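Ticket 898 -- Bench top marking, Sesville workshop
Raised by: Agnes Rennie
Priority: 4
Status: Open, awaiting parts

Fault: Thin grey marks and faint stains on the white table panel. Wiping with a damp cloth makes no difference.

Log
09:16 Dry microfibre, then warm water and dish soap. No change in colour of the marks.
09:47 Peden cream cleaner on a 16 cm test patch, left corner. Grey marks lighter, stains unchanged. Rinsed twice -- the cream leaves a film if it dries.
10:30 Checked the metal lip along the far edge. Screws tight, no movement. 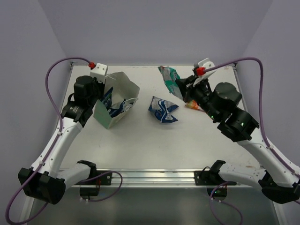
11:05 Melamine sponge ruled out. Urquhart's care sheet says it dulls the finish.
11:20 Quote requested from Kurnau for a replacement panel, same white, same thickness. Lavender-grey walls to stay as they are.

Next: repeat the cream cleaner over the full panel once the quote is in. Close if the marks are acceptable to Agnes.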